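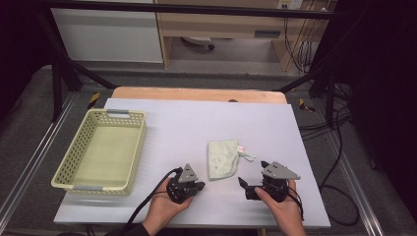 A yellow-green plastic basket and a small drawstring bag.

CONUVPORT SHOPPERS TO PAY FOR BAGS FROM JANUARY

Stores in Conuvport will have to charge for paper bags starting in January, after a late vote that ran well past 9 p.m. The fee is 10 cents a bag. Plastic carryout bags are already gone from most checkouts in town and will be banned outright under the same rule.

The vote was 5 to 2. Both no votes came from members who wanted small shops left out.

What's covered: grocery stores, drugstores, the hardware stores on Piderard Street, takeout counters. What isn't: produce bags, pharmacy bags, anything used to wrap raw meat or fish. Farm stands get a pass until summer.

Shoppers who pay with food benefits won't be charged. That part was added late, after a string of speakers asked for it.

"I have people who come in for one onion and a can of beans," said Zerrin Başaran, owner of a corner grocery on Piderard. "They're not going to carry a tote around all day for that. So they'll pay the dime or they'll be mad at me, probably both."

Başaran said she goes through some 345 paper bags on a busy day. She plans to put a box by the register where people can leave spare cloth bags and take one if they forgot.

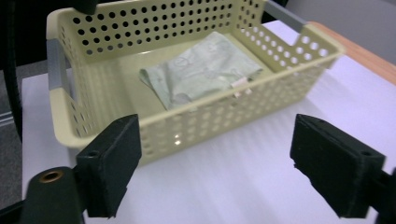 A ventilated plastic basket with gray handles.

Stores keep 7 cents of each dime. The other 3 goes to a city fund for storm drain cleaning, which has been short of money for two years runing. Crews pulled 97 sacks of trash out of the drains below Chow Avenue last spring, a lot of it bags and cup lids, according to the public works report handed out before the vote.

Wen-hsiung Yeh, manager of the Disel Market on the east side, spoke in favor. His store tried a voluntary fee last fall. Paper bag use dropped 70 percent by the second month, he said, and complaints mostly stopped by the third.

"First couple weeks were rough. Then people just started leaving bags in the car," Yeh said. "Half of them still forget and walk back out to the lot. Thats fine, it's exercise."

Not everyone was sold. One speaker said the fee amounts to a tax on anybody who takes the bus. Another wanted to know who checks that stores aren't pocketing the whole dime. Answer from the city clerk's office: quarterly reports, spot checks, a warning on first offense and a $100 fine after that.

Stores can use up the plastic bags they have on hand until the rule kicks in. Signs for the register, English and Spanish, can be picked up at the clerk's office, front counter, open until 4:30 p.m. Window stickers are still at the printer.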